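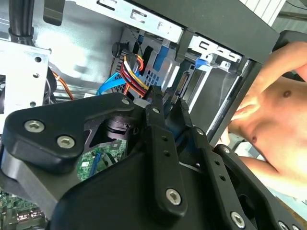
How to Clean the Dust Out of a Desktop Computer

Updated January 9, 2020

A desktop computer pulls room air through its case all day, and the dust in that air stays behind. It settles on the fan blades, packs into the fins of the heat sinks, and forms a gray mat over the intake vents. After a while the fans have to spin faster to move the same amount of air. The computer gets louder, and in warm weather it may slow down or shut itself off.

Cleaning it takes less than an hour, and you don't need to know much about computers to do it. You won't be replacing anything or changing any settings.

When to do it

Once a year is enough for a computer that sits on a desk in a clean room. Twice a year is better if it sits on carpet, if you have a cat or dog, or if anyone smokes in the house. I do mine in September, before the heat comes on and the windows get shut.

Signs that you shouldn't wait:

The fans run loud even when you are only reading email.
You can see fuzz through the vent holes.
The air coming out of the back is much hotter than it used to be.
The computer turns off by itself during games or long video jobs.

The last one can have other causes, such as a failing power supply, but dust is the cheapest one to rule out.

What you need

A Phillips screwdriver, size #2. A magnetic tip helps.
Canned compressed air, or a small electric blower.
A soft, clean paintbrush, one inch wide.
Cotton swabs.
Isopropyl alcohol, 90 percent or higher.
A lint-free cloth.
A small dish for the screws.
A flashlight.
A dust mask if dust bothers you.

I use the Karkeo electric blower these days. I bought it after going through four cans of air on a single badly clogged machine. It is loud, but it pays for itself if you look after more than one computer. The low setting is strong enough for everything in a normal case. For a one-time job, canned air is fine.

Don't use a household vacuum inside the case. The moving air in the hose can build up static at the nozzle, and the nozzle itself can knock small parts off the board. Vacuuming the outside of the case and the floor around it is okay.

Step 1. Shut down and unplug

Shut the computer down from the menu. Don't use sleep mode. When it is fully off, flip the switch on the back of the power supply to the off position, if there is one, and pull the power cord.

Unplug everything else: monitor, keyboard, mouse, speakers, network cable. If you aren't sure you will remember where each cable goes, take a picture of the back with your phone first, or put a bit of masking tape on each plug and write on it.

Press the power button once and hold it for a few seconds with the cord out. This drains most of the charge left in the machine.

Step 2. Move it somewhere you can make a mess

A garage, a porch, or a driveway is good. If you have to work indoors, put down an old sheet and open a window. Dust from a case that hasn't been opened in years goes everywhere.

Pick a dry spot. Don't do this in the rain or on wet grass.

Step 3. Open the side panel

On most towers, the panel to remove is the left one as you look at the front of the case. It is usually held by two screws at the back edge. Some are thumbscrews and come out by hand. Take them out, put them in the dish, slide the panel toward the back, and lift it away.

Small office machines often have a latch or a sliding lock on top in place of screws. If the panel won't budge, check for a padlock loop or a second latch before you pull harder. Glass panels need extra care. Hold the panel with one hand while you undo the last screw, and lay it flat on a towel.

Step 4. Ground yourself

Touch a bare metal part of the case frame before you touch anything else inside, and do it again every few minutes. You can also wear a wrist strap clipped to bare metal on the frame. Avoid wool sweaters and fleece, and don't stand on carpet in socks.

Step 5. Look before you blow

Shine the flashlight around the inside and note where the dust is worst. Check for loose cables, and push back any plug that has started to work its way out. Look at the fans for cables rubbing against the blades.

If you find swollen or leaking capacitors (small cans on the board with bulging tops) or any burned spots, stop and have the machine looked at by a repair shop.

Step 6. Clean the filters

Many newer cases have removable dust filters at the front, the bottom, or the top. They pull out or snap off. Rinse them under lukewarm water from the clean side so that the dust is pushed out the way it came. Shake them off and set them aside. They must be completely dry before they go back in, so do this early in the job.

Foam filters tear easily when wet. Press the water out with a towel and don't wring them.

Step 7. Blow out the inside

Start at the top and work down, so the dust you loosen doesn't land on parts you have already cleaned.

Hold the can upright. If you tip it, liquid can spray out and frost the parts. Use short bursts from a few inches away. Give the can a rest when it gets cold, or the pressure will drop.

Hold each fan still with a finger or the handle of the paintbrush while you blow on it. Letting the air spin a fan freely can wear out the bearing.

Go over these areas:

The case fans, both sides of the blades.
The processor heat sink. Blow through the fins from more than one direction.
The graphics card, including its fans and the open end of the card.
The memory slots and the board around them.
The drive bays. Dust collects on the flat tops of the bays, and on the bundle of cables behind them.
The floor of the case.

Where the dust is stuck, loosen it with the paintbrush using light strokes, then blow again. Don't scrub.

Step 8. The power supply

Don't open the power supply. It can hold a dangerous charge long after it has been unplugged. Blow air in short bursts through its vents from outside the case, then from inside, and leave it at that.

Step 9. Wipe the fan blades

Air alone rarely gets fan blades clean, especially near a kitchen or in a smoker's home, where the dust turns sticky. Dampen a cotton swab with alcohol and wipe each blade, front and back. Change swabs often. The swab should be damp, not dripping. Keep the alcohol off the hub sticker in the middle of the fan.

Step 10. Close it up

Let everything dry for 15 minutes. Wipe the inside of the side panel with the dry cloth. Put the filters back, check that no tool or swab has been left in the case, and slide the panel on. Tighten the screws until snug.

Plug the cables back in, with the power cord last. Flip the switch on the power supply and start the computer. Watch the first minute and listen. All the fans should spin up smoothly.

If it won't start

In most cases something got bumped. Unplug the cord and open the case again. Push down on each memory module until the clips are closed. Press on the large power plug at the edge of the board and the smaller one near the processor. Check that the graphics card is seated and that the monitor is plugged into the card and not into the board.

A rattling or ticking noise is often a cable touching a fan. Tuck it out of the way and tie it with a twist tie.

Keeping the dust down

Get the case off the floor, even if only by a few inches. Leave some space behind it for the warm air to get out. Wipe the front vents whenever you dust the room.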